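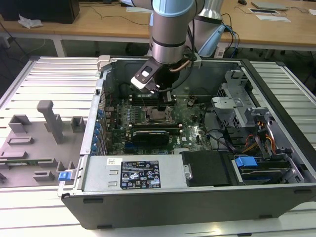 Inside an Older Desktop Tower

Gallery page, posted by Laine Pētersons for the Beledero parts shelf. Jul 24, 2026

We take in desktop towers from offices and schools and break them down for parts. Most people who buy from the shelf have never had a side panel off, so this page goes over what is in a case like the one in the picture at the top and what we do with each piece. The tower is on its side with the panel removed, which is how we like to have them for this work. The Dell name is printed on the board.

The notes are grouped by area of the case. Prices are on the shelf list and are not repeated on this page.

Motherboard
Dark green, in the middle of the case, with a silver socket for the processor. We sell boards of this type as they are. Office boards often have their own screw pattern and their own front panel plug, so measure before you buy one for a different case.

Memory slots
The black slots next to the socket. Memory is pulled early and sorted by type and size into trays. If you are buying memory, bring the old stick or a clear photo of its label. We do not mix types in one bag.

Expansion card
Black with a blue stripe, plugged in below the socket. Cards go into anti-static bags with the slot type written on the outside. Check the height of the bracket if your case is a slim one.

Slot clips
The blue pieces in a column on the left side, by the expansion slots. Blue marks a lot of the parts that are meant to be handled. Old clips get brittle, so push slowly and stop if one starts to bend. We keep a small tub of spares and they are free with any card.

Drive cage
Gray metal with perforated sections, on the right, with a blue plastic latch on the bracket below. Cages stay with the case unless someone asks for one. Any drive that comes in goes to Ranlow for wiping before it is sold. Drives that fail the wipe are shredded.

Power cables
Orange, yellow and red, running through the right-hand bay. Do not cut these to save time. A power supply with short leads is worth very little to us, and the connectors are what most buyers need. Unplug by the connector and leave the wires alone.

Power supply
The silver unit along the front edge in this view, with the black label. Read the label before you buy a replacement and compare the plugs as well as the wattage. We do not open power supplies and we do not sell opened ones. Dead units go in the Oltmanns bin.

Small wires
There is a thin red one near the upper left of the board. Leads like this are easy to snag. Tape them down while you work on the rest, and write down where they plug in if the board is going back into use.

Shelf notes

The shelf has more than 500 parts on it at the moment, with 39 complete cases in the back row. Returns are accepted for 6 days on memory and cards. Cases and power supplies are sold as seen.

To drop off a tower, leave it at the side door with your name taped to the top. Please take out any discs first. Monitors and printers go to Fetia, which has its own drop-off.

The next set of pages will cover laptops and small form factor machines.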